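Lullden Stepped Desktop File Organizer, Four Compartments

Date: 12/11/2021
By the Vetemholm product desk
Reading time: 3 minutes

The Lullden is a desktop rack for loose sheets, thin folders and magazines. It is a single plastic piece in mint green with four slanted compartments. The compartments step up from front to back, so the label or top edge of each item stays visible with the rack loaded. The tallest section is at the rear.

Construction

The compartment walls are perforated with rows of small rectangular slots. The slots reduce weight and let the user check whether a compartment is occupied without pulling the contents. They will also accept a standard wire tie or clip-on label holder. Edges are molded smooth. There are no moving parts and no assembly is required.

Lullden racks shipped before October had a plain underside. Current stock has five molded feet, and the rack no longer slides on a polished desk when a heavy catalog is pushed in. Feet are not sold separately.

Loading

Sheets lean against the wall behind them. Letter-size paper placed upright will stand above the rim of the front compartment, and this is normal. Single sheets of light stock may bow over time; a backing card or a folder prevents it. Load the rear section first when filing heavy material – a rack loaded only at the front can tip if it is pulled by the rim.

Suggested order, front to back: current sheet, open items, reference, magazines and catalogs.

Placement

The rack may be set square to the desk edge or turned at an angle, with the low front toward the user. On a shallow desk the angled position usually gives a shorter reach. Leave around 3 inches clear behind the tall section if the desk stands against a wall.
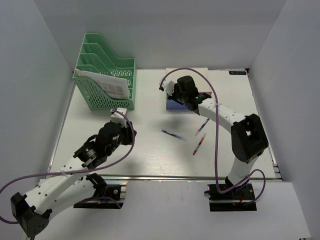 Two racks can stand side by side but do not lock together. For joined units see the Fukport series, which has straight compartments and a shared base rail. Fukport dividers do not fit the Lullden.

Cleaning

Wipe with a damp cloth and mild soap. A soft brush clears dust from the slots. Do not use solvent cleaners or a dishwasher. Keep away from heaters and direct sun behind glass – the color may fade.

Ordering

Sold singly. Replacement for transit damage must be requested within 5 working days of delivery. Trade orders are handled by Chrysikopoulos; quote the product name and color.

Contact | © 2021 Vetemholm | Back to top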